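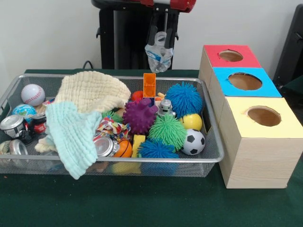

*Sorting table, mixed basket on the left, three boxes with coloured tops on the right.*

Progress note to Deolinda Mota, Leitão fund. March 5, 2024

Short one this time, full accounts to follow in July.

**Where we are**

- Sorting table set up and in use. Green top, white wall behind, nothing on the wall to distract. Red, blue and yellow tops on the boxes, easy to tell apart from a distance.
- 17 sessions done out of 60. Behind where we said we'd be, Hernán was off and we lost the room twice.
- Basket contents now settled. Dagný wanted more soft things in with the hard ones so we have knitted cloths, a baseball, a little globe ball, tins, a spiky rubber ball, sponge, small basketball. Good mix of textures.
- Cloths are the slow bit. They drape over everyting and the small stuff ends up underneath. Keeping them in anyway, Nouhaila thinks it's worth the extra time.

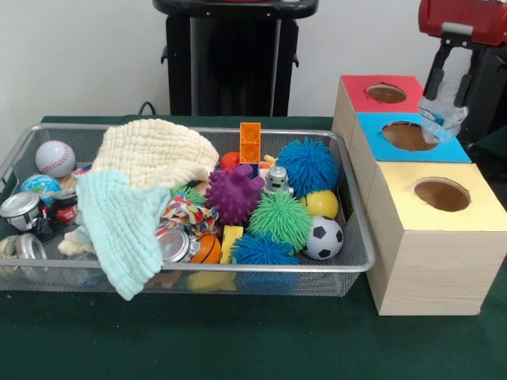

## Money

Spent 393 on basket, boxes and contents. 64 left in that line, would like to carry it over for spare lids if thats ok with you. Receipts with Nouhaila.

## Next

- Catch up on sessions, two extra a week
- Second basket for the Dusau room, same contents if we can get them
- Need your yes or no on the carry over before we order

Siu-ming Chou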